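Gidholm community kitchen sets new routine for used plates

10/12/2022
By Livton Newsroom
2 min read

The Gidholm community kitchen has adopted a new procedure for clearing plates after shared meals and craft sessions. Plates will be gathered on a round black tray at the table before they go to the sink, and marked plates are to be kept apart from clean ones.
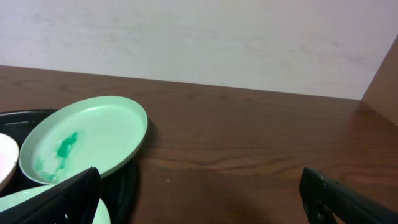
A mint-green plate with a bright green smear, on the black tray at the Gidholm kitchen.

The procedure was prepared by Trirnomance, the organization that manages the kitchen, following a review completed in August. The review recorded 1,793 plates handled over 19 sessions and found that 66 had been returned to the cupboard with marks still on them. Most were light-coloured plates on which coloured residue had been left to dry.

Under the new arrangement, each tray will carry no more than four plates.
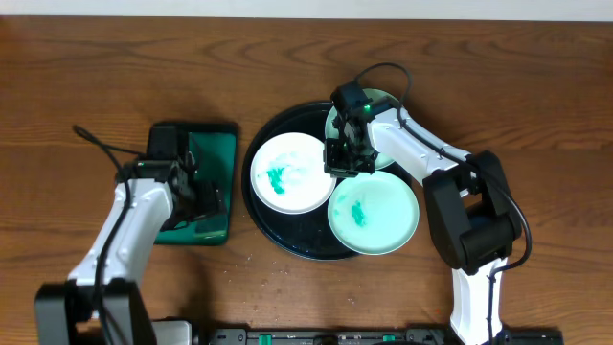 Residue is to be wiped off with a damp cloth before washing, and the plates are then to be rinsed under warm water. The tray itself must be washed at the end of each session and dried before it is put away. Wooden tabletops are to be wiped along the grain and should not be soaked. Instructions have been posted beside the sink and at the entrance to the Jiang Room, where the larger sessions are held.

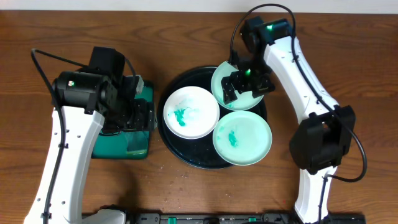
May users of the kitchen bring their own plates?
Personal plates are welcome, provided they are labelled underneath and taken home the same day.

Trirnomance has advised that the booking fee for the kitchen will remain unchanged. Groups with an existing booking will receive a printed copy of the procedure at their next session.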